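Grurna bale trailer, operator guide
Section 3: Hitching up, strap tension and first run

Read section 2 first if the trailer is straight off the lorry. Transport bolts must be out before you do any of this. Four on the chassis, painted red. Keep them, you'll want them if it ever goes back to Clorkeneck.

3.1 Before you hitch

1. Park on level ground. Hard standing if you've got it.
2. Chock both wheels on the left side.
3. Check tyre pressure against the sticker on the drawbar, not the tyre wall. Sticker wins.
4. Grease the hitch ring. A smear, not a handful.
5. Look over the hoses. Any cracking near the couplings, stop and replace.

CAUTION: never stand between tractor and trailer while somebody is reversing. Hand signals from the side only.

3.2 Hitching

1. Reverse square to the drawbar. If you're coming in at an angle go round again.
2. Raise or lower the jack until ring and hook line up.
3. Drop the ring on, close the latch, fit the pin and the R clip.
4. Wind the jack right up and swing it to the stowed position. Left hanging it will catch on the first gateway.
5. Brake line next, then hydraulics. Wipe both ends of every coupling before they go together.
6. Lights plug last. Test indicators, brake lights, number plate light.
7. Clip the breakaway cable to the tractor. Not to the drawbar, not to the pin.

Note: on the Omano hitch kit the latch closes from the right. Same steps otherwise, same pin.

3.3 Setting the hydraulics

Max pressure is in the table at the back. Do not guess at it.

1. Engine at idle, spool lever in neutral.
2. Feed oil slowly till the side arms start to move. First time they'll judder, that's air.
3. Full open, full closed, 3 times. Juddering should be gone by then.
4. Check oil in the tractor and top up if its low.
5. Hold arms half open and get out and look for leaks (engine off, handbrake on). Use a bit of cardboard for checking, never a bare hand. Oil under pressure goes through skin.

CAUTION: arms can drop if a hose lets go. Fit the arm props before anyone goes underneath. Props live in the tray behind the headboard.

3.4 Straps

The straps supplied are Kallio ratchet type. Don't mix with older ones off another trailer.

1. Lay straps out flat. No twists, no knots.
2. Hook to the rail on the left, throw over, hook to the ratchet on the right.
3. Take up slack by hand first, then ratchet. Stop when the corner of the bale just starts to give.
4. Drive the length of the yard, stop, re-tension. Bales settle.
5. Check again at the first gate and before any road.

Max load 2000 kg spread evenly. Don't stack it all at the back becuase it's easier to reach.

3.5 Headboard pads and bump stops

Pads are wear parts. Look at them whenever the straps come off.

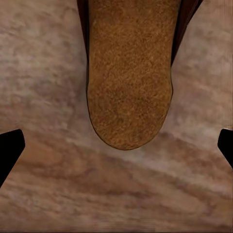
Worn pads let the load shift forward under braking, so change them in pairs, left and right together. Undo bolts 19 and 20 on the parts drawing, lift the pad off its bracket, clean the bracket, fit the new one and nip up evenly from bottom to top. Don't go on colour when judging wear. A tan face with a speckled grain and darker orange-brown patches, as in the picture, tells you nothing by itself; measure thickness at the middle and compare with the table. Under the minimum, bin it. Torn round the fixing holes, bin it whatever it measures.

Bump stops: same idea. Press with your thumb. Should give a little and come back. Gone hard, replace.

3.6 First run

1. Empty trailer, low gear, once round a field or yard.
2. Brake gently a few times, then once firmly. Must pull up straight.
3. Stop and feel each hub. Warm is fine, too hot to touch isn't. Slacken the brake adjuster a quarter turn and try agian.
4. Re-torque wheel nuts after the first load, and again at the end of the first day.
5. Write it all on the service card inside the back cover.

Note: trailers delivered before May have the older adjuster with a locknut. Slacken the locknut first or you'll round it off.

Unhitching is section 4. Chocks first, always.

Guide revised Apr 30, 2026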